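Snack swap FAQ

How does the swap work?
You send me a box of crisps and biscuits from where you live, I match you with someone far away, and they send one back. I've been running it from my kitchen since August and there are 58 of us now!
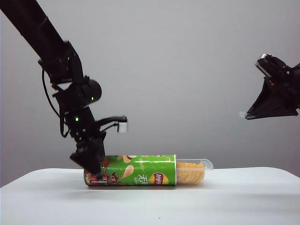
Please keep your box under 2,000 grams, or the postage gets silly.

Can I send crisps?
Yes, please do! Tubes travel much better than bags (my one bag from Erell arrived as dust). 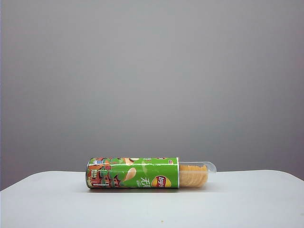
Crisps in a green tube, buildings on the print.

Is there a fee?
Only postage. Mine to Cloltorness came to 20 pounds, which hurt a bit.

What about a thank-you photo?
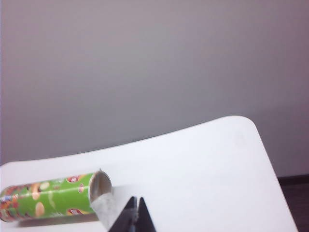

I love getting these, and so does whoever packed your box. Aníbal Ñahui sends me one every time, bless him. Daylight is best if you can manage it. A white tabletop and a plain pale wall do nicely, so don't go buying a backdrop. Email it over and I'll pass it on.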